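Toy library — notes of August meeting, small hall, 7.10pm start

Present: Solange Quintana (chair), Kwesi Opoku, Dirceu Batista, Edileuza Bragança (notes). Apologies: Sebastião Bezerra.

Last minutes — agreed. Typo in Dirceu's name corrected, sorry.

Money. 712 in the account after the Homex order. Kwesi to chase the reciept for shelf brackets.

Loans. 57 out, mostly jigsaws. Reminder texts to go out before the holidays end. SQ to word them, last lot sounded cross.

Sorting. Number puzzles next — board and loose numerals to be matched up before anything goes back on the shelf. Storage box with the blue lid stays with the sorting things. Dirceu wants labels on the backs of pieces, Solange against, pencil only. Left it at pencil.

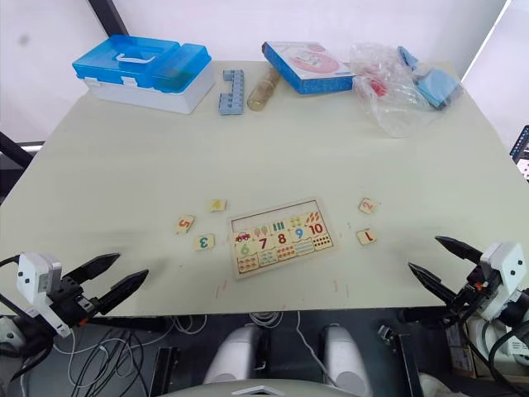 What happens if a numeral is missing when a puzzle comes back? It goes in the mending drawer for 10 days, family gets a text, no fine.

Shelf by the door still wobbbly. KO to look.

AOB — Edileuza asked for more tea bags. Agreed.

Closed 8.25. Next one same place, Sebastião to bring key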